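Teaching Two Arms to Set a Table: My Semester Project Report

So my plan for the spring was pretty simple on paper. I wanted to drive two robot arms by remote control, record everything, and then train them to sort stuff onto plates without me. I called the project Gollano, mostly so my folders would have a name, and I figured the driving part would take a week. Ha.

The setup is two leader handles that I hold and two follower arms that copy me. The recording software is a lab tool called Boter, and it saves the joint angles along with the video from each camera. My first runs were terrible! I kept watching the arms directly, and then I'd do things the wrist camera couldn't make any sense of. Once I forced myself to drive from the screen only, my demos got slower but way cleaner.

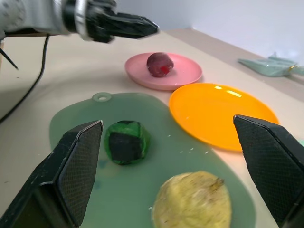

Fruit was harder than I expected. A plum is small and smooth and wants to roll off if you close the fingers a bit off center, while a big lumpy fruit fills up most of the gripper opening, so you have to come in nearly straight down. I ended up practicing each grasp on its own before I recorded any full runs.

The other big headache was keeping both arms out of each other's way. My rule was that one arm parks over the back of the table while the other one works up front (I broke this rule a lot in June, and there's a scratch to prove it).

In total I recorded 2553 demos. I was aiming for 3000, but my wrists gave up first - seriously, take breaks. Each run got capped at 60 seconds, and anything longer was thrown out. I trained 2 versions of the policy, one on everything and one with my clumsy early runs removed. The second one moved a lot less nervously, and it hesitated less before closing on the fruit. It still lets go too high over the plates, and I'm pretty sure it learned that from me.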